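Cillian Dunne (playwright)

Cillian Dunne was an Irish playwright, poet and translator who wrote in both Irish and English. He is best known for the verse drama The Salt Road and for a cycle of short plays set in the invented port of Kakiline. Much of his work deals with emigration, family debt and the decline of small harbor towns. He also left a large body of letters, most of them addressed to the actor and director Fiachra Geraghty, with whom he worked for most of his career.

Early life

Dunne was born in November in the fishing village of Uvach, the fourth child of a net maker and a schoolteacher. His mother taught him to read in Irish before he started school, and he learned English mainly from newspapers and from the sailors who lodged with the family in winter. He left school at 14 to work in a chandler's shop. The owner kept a shelf of secondhand books for sale, and Dunne later wrote that he had read all of them at least twice, including a manual on bookkeeping and a damaged copy of the plays of Racine.

At 19 he moved to the market town of Flondmont, where he found work as a clerk in a grain office. He began writing poems there and had several printed in the local paper under the name "C. D. Uvach." These early pieces are mostly conventional in form. Dunne did not include any of them in his collected poems, and several are known only from clippings kept by his sister.

Meeting with Geraghty

Dunne met Fiachra Geraghty at an amateur reading of a farce in Flondmont. Geraghty had read the part of the landlord, and Dunne, who was in the audience, wrote him a long letter criticizing the third act. Geraghty answered by asking him to write a better one. The result was The Lodger's Key, a one-act comedy that was performed for two nights above a public house. The text is lost, apart from a page and a half copied into one of Geraghty's notebooks.

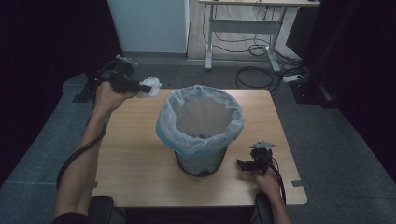

The two men founded the Barroso Players the next spring. The company took its name from the street where it rented its first rehearsal room. It had six members at the start and toured by cart and later by rail, playing in market halls and school buildings. Dunne served as house writer, prompter and sometimes carpenter. He wrote quickly in this period, finishing 9 plays in under four years, though he later withdrew three of them from performance.

The Salt Road

Dunne's reputation rests largely on The Salt Road, a tragedy in five acts. It follows a family that carries salt inland over a mountain pass and slowly loses its trade after a railway opens. The play is written in unrhymed verse, with prose used only for the railway agents. It runs to more than 2,000 lines, and the first performance lasted until after midnight.

Early notices were mixed. One reviewer praised the funeral speech in the fourth act but found the opening slow, and another objected to the number of minor characters. Dunne cut the play heavily for its second run. He removed 461 lines, dropped a subplot about a stolen mule and gave the last speech to the daughter instead of the priest. The shorter version is the one normally staged today. The longer text was printed only after his death, and some scholars prefer it on the grounds that the cuts make the father's change of heart in the third act hard to follow.

The Kakiline plays

After The Salt Road, Dunne turned to shorter forms. The Kakiline plays are linked one-act pieces set in a single port over the course of one winter. Characters who have a leading part in one play may appear in another only to deliver a parcel or close a door. The plays can be performed separately, and Dunne left no fixed order for them. Geraghty usually began with The Pilot's Widow and ended with Low Water. 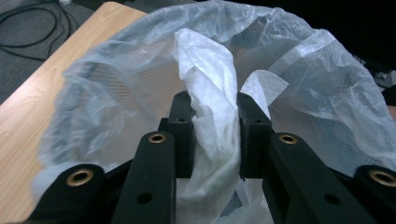 The language of the cycle is plainer than that of the earlier work. Dunne cut back the long speeches and made wide use of interrupted talk, with two or three conversations going on at once. In his letters he said that he wanted the actors to sound like people waiting for a boat. Several of the plays draw on stories he had heard as a boy in Uvach, and the chandler in The Ledger is generally taken to be a portrait of his first employer.

Translations and poetry

Dunne translated four plays from French, among them a version of Racine's Phèdre in Irish that was read in public but never fully staged. He worked slowly as a translator and revised the Phèdre for the rest of his life. The surviving drafts show that he changed the meter twice.

His poems were collected in a single volume, Harbor Dues. It contains 58 poems, grouped by season. The best known is "Letter to a Brother in Another Country," which has been set to music several times.

Later years and death

The Barroso Players broke up after a dispute over touring costs, and Dunne and Geraghty did not speak for two years. They were reconciled by the time Dunne moved back to Uvach, where he lived in his mother's former house and taught evening classes in reading and writing. His eyesight failed in his last decade, and his final play, The Weighing House, was dictated to a niece. He died at home and is buried in the village churchyard. Geraghty read from the fourth act of The Salt Road at the funeral.

Legacy

Dunne's plays fell out of the repertory for a generation and returned when a student company in Flondmont revived three of the Kakiline pieces. Low Water has since been staged often by amateur groups, partly for its small cast and single set. His letters to Geraghty were published in two volumes and are an important source for the history of touring theater in the region. Dunne's side of the correspondence is nearly complete, while many of Geraghty's replies are missing.

See also

The Barroso Players
Fiachra Geraghty
Verse drama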